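Search this site
Enter keyword Go

Kitchen robot goes on rinsing long after the sink is full

A dishwashing robot at the Sukus canteen spent part of a morning in April filling a sink that was already full, then carried on with what its log calls "normal operation" until the water reached the corridor.

The machine, a Vedent arm on a fixed post, was installed in the winter to rinse trays and stack them in the racks. It had done so without much fuss for 124 shifts. On the next one it picked up a tray, held it under the tap and waited for its drain sensor to report that the water was going down. The sensor had a film of grease on it and reported exactly that. The drain, meanwhile, had a lump of porridge in it and was doing nothing of the sort.

According to the log, the valve opened at 6 in the morning and was still open when the first kitchen porter came in and stepped in the result. By then the robot had recorded 1421 litres of "rinse, successful". It had also racked the tray, which was very clean.

Gravura, the firm that fitted the system and looks after it, says there was never any danger to staff. The arm stops when anyone crosses the light barrier, and it did stop. The tap, unfortunately, is on a separate circuit and has no opinion about light barriers. The porter shut it off by hand at the wall, using a valve that the installation manual describes as "not required in daily use".

The emergency stop button was also tried. It stopped the arm again.

Vedent has sent out a notice to other sites with the same sensor, asking them to wipe it at the end of each shift and to set a time limit on the valve. The limit has been in the software from the start, switched off, on a page of settings headed "Advanced". Sukus has now set it to 4 minutes. A float switch, a part that has been stopping cisterns from overflowing for rather longer than there have been robots, is on order from Pavliuk and will be fitted to the sink next month.

Breakfast was served late and on paper plates. The canteen was open as usual for lunch, with the trays washed by people, who were reported to be slower but to notice when their feet got wet.

Mopping up is outside the robot's contract. The kitchen's response plan for water on the floor, last revised before the arm arrived, needed no changes and consists of buckets, cloths and whoever is nearest.
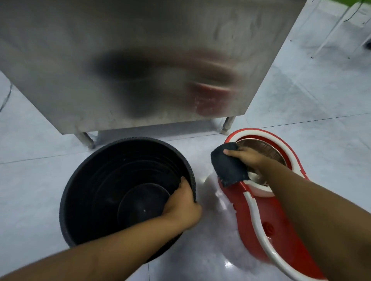
What happens next

The arm stays switched off until Gravura has moved the tap on to the same stop circuit. The work is booked in and should take a morning. Sukus says it still expects to save time with the system over the year, though the figure is being looked at again.

Staff have been asked to scrape porridge into the bin.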